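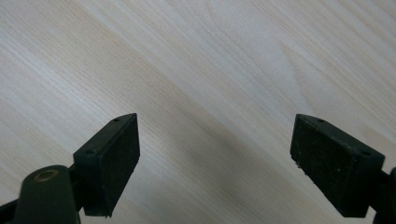 Figure 2. Wood-grain surface, Drultwood set.

Of all the household surfaces we came to know over the project, the ones with a wood grain kept us talking longest, and we are grateful to Latrice Okafor for her patience in sorting all 38 of them. Pale finishes were the hardest to name — the one in Figure 2 runs from warm tan to a cool, silvery grey, and a bluish sheen brightens its upper left. We kept such pieces in one group, whatever color our raters first called them.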